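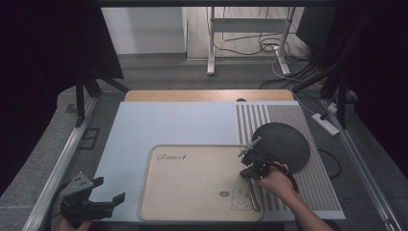

Most bathroom hair disasters start with the floor plan. You pick up the scissors, the good light is on the wrong side, the clips are in the other room, and by the time you have found them your bangs have dried into a shape you will be explaining at work. I cut hair in a salon for years and now mostly cut it in kitchens, mine and other people's, and the first thing I do is put down a tray. Any flat tray with a raised rim will do, even a beige one with "Rabbit" written on it and a line-drawn bunny in the corner. Scissors, comb, clips, spray bottle, nothing else. Your phone does not go on the tray. Your coffee certainly does not go on the tray.

What follows is what I tell friends who ask how to look after their hair between appointments, plus a few things I tell them when they didn't ask.

Scissors first

Kitchen scissors are for bacon and parcel tape. They chew hair, and chewed hair splits. Buy a pair of haircutting shears, the cheapest ones sold as such, and hide them from your household. Mine are from Wilska and have lasted through two moves and a teenager. Write HAIR on the case if you must. Someone will still open a bag of potting soil with them, but you'll have the moral high ground.

Wipe the blades after every cut, put one drop of oil at the screw, open and close them a few times, wipe again. If they start folding the hair between the blades, send them out to be sharpened. Do not run them through sandpaper or foil. I know what the video said.

Bangs

Cut them dry. Wet bangs are liars. They hang down past your eyebrows looking reasonable, you take off what seems like nothing, and then they dry and spring up to the middle of your forehead, where they will stay through the holidays.

Comb out a triangle at the front, with the point no farther back than where your head starts to curve. Clip everything else away, and clip it properly, with real clips. Hold the triangle low between two fingers without pulling, turn the scissors so they point up into the ends, and snip in small bites. Cut less than you want to. Go make the bed, come back, look again. Nine times out of ten you'll leave it alone, and the tenth time you can take off a bit more.

If you have a cowlick, it has already decided where your bangs will go. Work around it. Fatima Tijani, who had the chair next to mine, used to tell clients that a cowlick was a landlord and they were only renting.

Split ends

There is no product that glues a split end back together for longer than an evening. There are plenty that make it lie down and behave, and I have nothing against those, so long as you know what you paid for. The only cure is cutting.

To dust the ends at home, take a section, twist it gently, and snip off whatever sticks out at the bottom. Leave the length for someone who can see the back of your head. I have been asked to fix a lot of straight lines that people cut behind their own backs with a hand mirror, and I would describe very few of them as straight.

Washing

Shampoo goes on the scalp. Conditioner goes on the ends. If your roots are greasy and your tips feel like a broom, there's a fair chance you have been doing it the other way around since middle school.

Use less shampoo and more water. Wet the hair until you are bored, then wet it some more. If the shampoo won't lather, add water before you add more shampoo. Rinse for longer than seems polite.

Once or twice a month, use a clarifying shampoo, especially if you are fond of dry shampoo. Dry shampoo does not clean anything. It is powder, and it sits there with yesterday's powder, making friends.

Drying

Blot, don't scrub. An old cotton T-shirt is kinder than most towels, and it gives you something to do with the one from the company picnic.

Let the hair get more than halfway dry before you bring out the round brush. Starting with it soaking wet gives you tired arms and nothing else. Point the nozzle down the length of the hair, roots to ends, and keep it moving. If you threw away the nozzle because you didn't know what it was for, that was what it was for.

Once a section is dry, leave it on the brush and hit the cool button for a few seconds before you unroll it. The cool button is the most ignored button in the American home, after the one on the microwave that says "popcorn less."

Put down something heatproof before you turn on a flat iron. My first apartment had a vanity with a brown stripe along the edge, and Paula Crăciun, who held the lease, still brings it up. A silicone mat is fine. A folded bath towel is not, no matter how quickly you plan to be done.

Brushes

Look at your brush. If there is a gray felt at the base of the bristles, that's lint, old product and bits of you, and you've been combing it back in every morning. Pull the hair out with the tail of a comb, then swish the brush in warm water with a squirt of shampoo. Wooden brushes and the padded kind shouldn't be left to soak. Dry them bristles down on a towel.

Combs can go in the sink for as long as you like. So can plastic clips. The ones with the little springs should be dried right away or they'll rust and leave marks on your good pillowcase.

Color

I am not going to talk you out of box color, and you wouldn't listen if I did. But read the leaflet before the gloves are on, do the patch test it asks for, and do the strand test too. Hair that has been colored before takes up dye faster than new growth, and that is how people end up with bright roots and ink-black ends. If the roots are all that's showing, color only the roots.

Put petroleum jelly along the hairline and over the tops of your ears. Wear a shirt you already dislike. Set a timer, and set it somewhere you can stop it without taking off a glove.

If it goes wrong, do not put another box on top of it. Call a salon, say exactly what you used and when, and bring the empty carton. Colorists have heard everything. What they can't work with is "I think it was a sort of brown."

Cutting somebody else's hair

Agree on the length out loud, with a finger pointing at the spot. "An inch" means something different to everyone who has ever said it.

Sit them up straight with both feet on the floor. Crossed legs tip the hips, the hips tip the shoulders, and you'll cut a lovely level line on a crooked person. Odair Andrade's boys get a cartoon and a cracker each, and I still do the tricky bit around the ears first, before the crackers run out.

Stop while it's still slightly too long. Then sweep before anyone walks through it in socks.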